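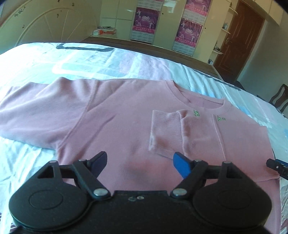
**Figure 4.** The hand-held gripper over a pink sweatshirt on a bed, one sleeve folded across the chest. The left jaw tip is dark navy, the right one a bright blue.

## 5.3 The jaw width fault

I've put this part in its own section because it ate most of February, and because the version in our first draft was two sentences long and made it sound like a small calibration hiccup. It was a bit more than that. An arm kept hold of a garment when it was meant to let go, and it did so with a person's hand close by. So I'm going to go through it properly, including the bits where I was looking in the wrong place.

### 5.3.1 How we get the jaw width

A quick reminder from Section 3. The hand-held tool has no sensor in the jaws. The camera looks down at the tips (Figure 4 is the sort of view it gets), and we work out how far apart they are by finding the two coloured tips in each picture and measuring the gap. That gap becomes the width signal, and the width signal is what the arm learns to copy. We call the tracker that does this Varnus, and the trained folding model that sits on top of it Nirano. The arm itself lives in our lab at Sturkham and has the same jaws as the hand tool.

Varnus looks for blue. That was my choice, and at the time it seemed a very safe one, as we'd picked the tip colour ourselves and our early practice garments were nearly all white or grey. It takes a range of blues, finds the best patch on each side of the picture, and passes the distance between them along. If it finds a tip on one side only, it fills in the other from the last good picture. That filling-in step is where the trouble starts.

Look at the tips in Figure 4 and you'll see they are a long way from matching. The right one is bright and easy. The left one is dark navy, and against the pink you and I can still pick it out with no effort at all, but it falls very near the bottom of the range I had set. In plenty of recordings it drops below it. Varnus then says, in effect, "I can't see the left tip, I'll assume it hasn't moved", and carries on without a word to anyone.

### 5.3.2 What happened on the arm

We were running the sleeve step: pick up the cuff, carry the sleeve over the chest, put it down, open, back away. The hand-held version of that step ends with a garment laid out much like the one in Figure 4, ribbed cuff resting on the body and the other sleeve still out to the side. I'd watched the arm do it well on thin shirts and I was feeling rather pleased with it, I must say.

On the thicker knit garments it began to do something odd. It would carry the sleeve across perfectly nicely, lower it, pause as though it was about to open, and then back away with the cuff still held. The whole garment came with it. On most of these runs the cloth simply slid along the table and we pressed stop, laid everything out again and had another go. I put it down to the knit catching on the tips. I even wrote "snagging?" in the log, with the question mark, and then went on writing it without the question mark for several more entries. Don't do that.

The run that made us take it seriously came late one afternoon. Shabani Mabula had reached in to smooth the hem flat while the arm was in its pause. Our rule then was that you could reach in once the arm had put the cloth down, and the arm had, by every sign available to either of us, put the cloth down. It hadn't let go. It backed away, the garment went tight, and the cloth pulled across the back of Shabani's hand and took the hand along with it. I hit the stop button. There was no injury, not so much as a scrape, and Shabani was a good deal calmer about it than I was, but the hand was between the garment and the edge of the table for a moment and I didn't care for that one bit.

We stopped all arm runs that day and kept them stopped until the checks in 5.3.4 were in place.

### 5.3.3 Finding the cause (slowly)

My first idea was the jaws. I took them off, cleaned them, checked every pivot, put them back and ran them open and shut on an empty table. They were fine. My second idea was the fabric, so we tried the same garments with the arm driven by hand from the keyboard, and it let go of the cuff every single time. That ought to have told me straight away that the arm was doing as it was told and the telling was wrong, but I spent a further morning on the speed settings before it sank in.

It was Shabani who thought of plotting the width that Nirano was asking for, next to the width the jaws reached. The two lines lay on top of each other. The model was asking for the jaws to stay nearly shut during the pause, and the jaws were staying nearly shut. No fault there whatsoever. It had learned that this is how you put a sleeve down!

So back we went to the recordings. We had 3,813 of them at that point, all made with the hand tool, and we pulled out 3,000 single pictures and marked the tips in them by hand. The two of us split them between us, and it was exactly as dull as you'd imagine (I got through a lot of radio). Then we compared our marks with what Varnus had said.

On the right tip the two agreed very well. On the left tip they agreed well while the jaws were over bare bedsheet or thin pale cloth, and then fell apart in one particular situation: the jaws low over a thick garment, just at the moment of opening. With the tool that close to the cloth, less light gets to the tips. The left one was dark to begin with, so it was the one that slipped out of range. Varnus froze it at its last known place, which was the closed one. The right tip moved, the left tip "didn't", and the width came out far too small. In the worst recordings even the right tip was lost, and the signal sat flat at closed until the person had lifted the tool well away.

We then ran a stricter check over the whole set, flagging any recording in which a tip had been filled in during an opening. It flagged 493. I had been expecting a handful. They weren't spread evenly either. They bunched up in the sleeve step, and in rooms where the bed stood away from the window, and on garments with a deep, soft surface that throws its own shadows around the tool. You can see a darker crease just above the tips in Figure 4, and it was places of that sort that gave us the most bother, as a shadow in a fold can swallow the edge of a dark tip.

I should be clear that I don't hold up Figure 4 as a failed recording. I picked it for the tips. It's a fair picture of what Varnus has to work with: a patterned sheet in white and pale blue underneath, a garment in a strong colour on top, and two tips that a person would call "both blue" and a fixed colour range would not.

The pale blue in the bedding caused a small problem of its own, by the way. Once I'd widened the range far enough to catch the left tip in poor light, Varnus began to pick up bits of sheet as well. For half a day I had a tracker that never lost a tip and quite often found one on the mattress. So widening the range is no cure, and I'd warn anyone off it who is tempted by the quick fix, as I was.

### 5.3.4 What we changed

The tracker first. Varnus no longer fills in a missing tip during an opening or a closing. It marks the width as unknown, and the training step leaves those moments out. It also uses the shape of the linkage now as well as the colour of the tips. The linkage arms are black and so are the pads, but the silver pins stand out nicely, and once you know where they are you know pretty well where the tips must be. This was Shabani's idea again. We had been cropping that part of the picture away to save space, so some of the older recordings had to be worked out from the tips alone.

Then the data. The flagged recordings were taken out, put through the new tracker, and put back only if a person had looked at the opening and agreed with the width. The ones that had been cropped too tightly stayed out. I was sorry to lose them, as several were lovely, tidy folds, but a lovely fold with the wrong width attached is exactly what got us here.

On the arm, we added a check that has nothing to do with the camera. Before it backs away from any put-down it must be at a set opening, read from its own motor, and if it isn't, it stops where it is and waits for one of us. I'm slightly embarrassed that this wasn't in from the start. We had built a stop for pushing too hard and a stop for moving too fast, and both worked as they should that afternoon, which is to say they did nothing, as the arm was moving gently and at its normal speed the whole time.

And the reaching rule has gone. No hands inside the marked area while the arm has power, pause or no pause. If the hem needs smoothing, you stop the arm, smooth the hem and start it again. It makes the sessions longer and we both grumble about it.

### 5.3.5 What is still open

After retraining, Nirano opens before it backs away on the thick knits as well as on the thin shirts, and we haven't had the dragging behaviour come back so far. I'd be careful how much weight you put on that. All our arm runs are in one room with good light, and the fault was born in other people's bedrooms. We have a second folding model, Neagu, trained on the same recordings before any of this came to light, and its results in Section 6 are from the old version. I've marked them with a dagger. We plan to retrain it, and until that's done I wouldn't run it with anybody near the table.

I also still don't have a good answer for very dark garments. With a black jumper under a black linkage the pins do most of the work, and when a fold of cloth rides up over one of them Varnus goes back to saying "unknown" for long stretches. Brighter tips on both sides would help, and we have ordered some in yellow.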